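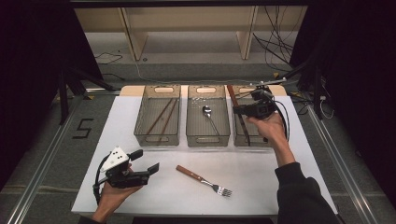 **Minutes, Vornthorpe Supper Club planning meeting**
Saturday, November 23, 2019, in the back room at Hellis

Minutes by me again (Shirin Khosravi), as I was the only one with a pen. Mao took the chair, Zovier came in part-way through item one with wet shoes, and we had apologies from the Hellis kitchen, who were busy with lunches but sent up a plate of shortbread. Thank you, kitchen!

**1. Last meeting**

Agreed as written, except that Mao would like it noted he never said the soup was "thin". He said it was "light". Corrected.

The matter of the missing ladle is still open. Zovier thinks it went home in somebody's pie dish. If you took a pie dish home in the autumn, please have a look.

**2. Cutlery sorting**

This took up most of the morning, and I'm glad we finally got round to it. We've been grumbling about the cutlery drawer for as long as I've been coming (you put your hand in for a spoon and come out with a skewer) and Mao's proposal was to give up on the drawer altogether and go over to open bins, set out side by side on the serving table.

We talked about the see-through grey bins and I'm very much in favour. You can tell what's in them without lifting anything, and the cutouts at the ends mean you can carry one in each hand when we're clearing. Zovier would have liked lids. Mao said lids would end up wherever the ladle is, and that was more or less the end of lids.

We settled on chopsticks to the left and spoons in the middle. The right-hand bin was harder. Zovier wanted it for odd chopsticks, the ones that have lost their partner, so that people stop finding one in with the pairs when their noodles are already going cold. Mao wanted it for forks. I said forks surely matter more than orphans, and we went back and forth on this for far longer than I'd like to admit in writing.

Agreed: the right-hand bin is for single chopsticks until the December supper, when we'll go through them, match what we can and let the rest go to Zovier for his tomato seedlings. Forks stay out on the board in front of the bins for now. We'll see how people get on with that.

*Action: Mao to write labels. Big letters please, I can't read your small ones.*

**3. Wooden handles**

A plea from me, so I'll keep it short. Please don't leave the wooden-handled forks to soak! I'm fond of them, and the handles go pale and rough if they sit in the sink overnight. Quick wash, dry with a cloth, back out. Same for the chopsticks. The metal spoons can put up with anything.

Zovier offered to oil the handles before December and was thanked warmly before he could change his mind.

*Action: Zovier, oil and a rag. Me, to find out which oil.*

**4. Rinsing out the bins**

Mao asked that whoever puts the cutlery away also tips the bins out over the sink first. Little bits do collect at the bottom, and nobody wants last month's rice with their pudding. I suggested we add it to the clearing-up list on the kitchen door, between "wipe tables" and "check the urn is off". Agreed without any fuss at all, which must be a first for that list.

**5. December supper**

Menu so far: dumplings, a big pan of noodles, roast squash, and Mao's ginger pudding. I asked whether we needed a second pudding. We do. Zovier is looking at something with pears.

Serving will be from the one table, with plates at the door end, then food, then cutlery last so people aren't juggling forks while they help themselves. We tried it the other way round at the last supper and I spent half the evening picking spoons up off the carpet.

We still need 2 people for the washing up and 3 to set out chairs. I've put myself down for chairs. Doors open at 6 as usual, and if you're cooking please come well before that, the oven at Hellis is slow to get going.

*Action: me, sign-up sheet. Mao, dumpling wrappers.*

**6. Any other business**

Zovier asked if we could have a tablecloth. Mao likes the wood showing and so do I, so we're going without, but there'll be mats under the hot dishes.

The kitty was mentioned and then put off, as the tin was in Mao's other bag. He'll bring it next time.

More shortbread was eaten and we finished in time for Zovier's bus. Next meeting will be in the same room, a week before the supper, and I'll ring round to remind everybody. If you find the ladle before then, ring me first!

S.K.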